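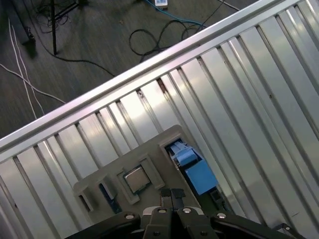 # An afternoon at the Jolten open day

I've been meaning to write up the Jolten open day since June, mostly because three people have asked me if it's worth the train fare. Short answer: yes, if you like watching a machine do fiddly things slowly. Longer answer follows (get a cup of tea).

I went in on the 2 pm slot, which Ming-te Kan was running. It's a small place up the back stairs of the Pakon building, carpet on the floor, cables all over the carpet, so wear flat shoes and pick your feet up! I loved that it hadn't been tidied into a showroom. It felt like being let into somebody's workshop.

The demo is a robot arm working on a desktop PC. The loose parts wait in a grey plate with a pocket for each, and the processor gets its own little raised walls so it sits snug and square. I spent ages looking at that plate. I've built maybe four computers in my life and every time the processor has sat on a sock on the kitchen table, so I came away with serious tray envy.

Ming-te is a lovely host. He talks while the arm moves, he stops when you want to ask something, and he didn't mind me asking the same thing twice. Dwight Dhillon was on the laptop and chipped in with the technical bits, some of which went straight over my head, but the man next to me was scribbling it all down so it must have been good.

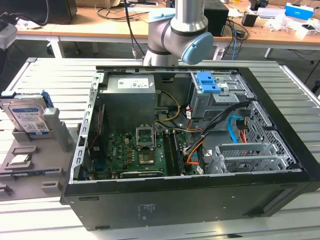

What I hadn't thought about is how much depends on the socket. The metal bracket has to be up and out of the way before a processor can go anywhere near it, and those gold contacts are exactly the bit I'm always terrified of when I do it by hand. Dwight said they'd spent longer on that one part of the job than on all the rest put together, and I believe him. The case lies flat on its side for it, with the panel off, so you get a really good look in from the visitors' side if you're tall. If you're my height, get there early and bag the front.

Now the grumbles. There were 26 of us in a slot meant for 30 and it was still a squeeze, so I dread to think what a full one is like. The talk ran over and the questions got chopped short. And there's nowhere to sit, which my knees had opinions about by the end.

Compared with the Fivside day I went to last year, this was far better. Fivside was all slides and a free pen. The Cárdenas one is slicker than either and has proper coffee, but they keep you behind a rope and you can't see a thing.

I'd give Jolten 4 out of 5, and I'd go again tomorrow if they put some chairs out. Book the later slot if you can, as Ming-te hung about afterwards and was happy to carry on chatting while people found their coats.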